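Clisach – Espaço de brincar e aprender
Lista de verificação de segurança: mesa de atividades e blocos de encaixe
Sala 5, conjunto Marino
Data: 2019-11-28
Verificação feita por: Oratile Mnguni
Revisão: Oriana Escobar

Nota para quem lê: o português não é a minha primeira língua. Escrevi os comentários com frases curtas para ficar claro. Se alguma palavra não está certa, a Oriana pode corrigir na cópia da pasta.

Como marcar: C = conforme; NC = não conforme; O = conforme com observação.

1. Mesa e tampo

1.1 A mesa está estável quando se empurra pelos quatro lados. C
Comentário: Empurrei com as duas mãos, primeiro de leve e depois com mais força. Não se mexeu.

1.2 Os furos do tampo perfurado não têm rebarbas. O
Comentário: Passei um pano fino por cima de todo o tampo azul. O pano prendeu uma vez, no canto do lado da janela. Tirei a rebarba com lixa fina e passei o pano outra vez, e já não prendeu. Peço que se verifique este canto de novo em fevereiro.

1.3 Os furos estão limpos. NC
Comentário: Havia restos de plasticina dentro de alguns furos, perto da parede. A plasticina seca é difícil de tirar com o aspirador. Usei um palito. Na próxima vez, por favor, não usar plasticina nesta mesa, temos a outra mesa para isso.

2. Tábua de madeira

2.1 A superfície não tem farpas. C
Comentário: Verifiquei com o pano e depois com a mão, no sentido do veio e contra o veio.

2.2 As juntas entre as pranchas estão fechadas. O
Comentário: A tábua é feita de várias pranchas coladas. Tentei meter uma folha de papel nas juntas e não entrou. Numa delas sinto com a unha um degrau muito pequeno. Não é perigoso para os dedos, mas a água pode entrar ali. Limpar só com pano bem torcido, não pôr a tábua debaixo da torneira.

2.3 O bordo da frente não tem lascas nem cantos vivos. C

2.4 A tábua não balança sobre a mesa. C
Comentário: Carreguei nos quatro cantos, um de cada vez. Está bem assente. A tábua da sala ao lado, da Henmont, já está um pouco empenada e essa eu anotei na folha própria.

3. Blocos

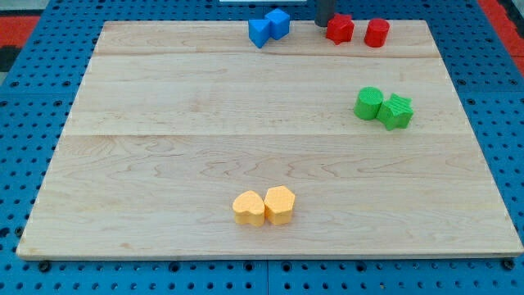

Conjunto Marino sobre a tábua, com os blocos em pares da mesma cor.

3.1 O conjunto está completo conforme a ficha. C
Comentário: São 8 blocos. A ficha antiga, com o número 51, falava de uma peça de reserva que já não existe. Risquei essa linha e assinei ao lado.

3.2 As pontas das estrelas não picam. C
Comentário: Verifiquei a vermelha e a verde. As pontas são arredondadas. Apertei cada ponta contra a palma da mão e não magoa.

3.3 As arestas do prisma triangular e do cubo estão em bom estado. O
Comentário: O cubo azul está bem. No prisma azul há uma aresta que me parece mais viva do que as outras. Não corta, mas peço à Oriana para dar a sua opinião.
Resposta O. Escobar: Vi e toquei. Pode ficar em uso. Se piorar, retirar o bloco e avisar-me.

3.4 Os cilindros ficam de pé sozinhos. C

3.5 A cor não sai. C
Comentário: Esfreguei com pano branco húmido, um bloco depois do outro. O pano ficou branco.

3.6 Nenhum bloco passa no cilindro de teste para peças pequenas. C
Comentário: Testei cada bloco em várias posições, também de lado. O cilindro de teste está na gaveta de cima, por favor devolver sempre ao mesmo sítio. Perdi muito tempo a procurar.

4. Limpeza e arrumação

4.1 O produto de limpeza está identificado e fechado. C
Comentário: É o Trullelov, frasco com a etiqueta 141. Está no armário alto, com chave.

4.2 A caixa dos blocos está em bom estado. NC
Comentário: A tampa tem uma racha no canto. A racha é fina, mas pode beliscar a pele. Retirei a tampa e pedi outra. Até chegar a nova, a caixa fica aberta na prateleira de baixo.

4.3 O chão à volta da mesa está livre. C

Ações em aberto
– Verificar outra vez o canto do tampo em fevereiro (Oratile).
– Tampa nova para a caixa (Oriana faz o pedido).
– Aviso sobre a plasticina junto da mesa (Oratile, texto a rever pela Oriana).
– Observar a aresta do prisma azul em cada limpeza (todos).

Assinaturas: O. Mnguni / O. Escobar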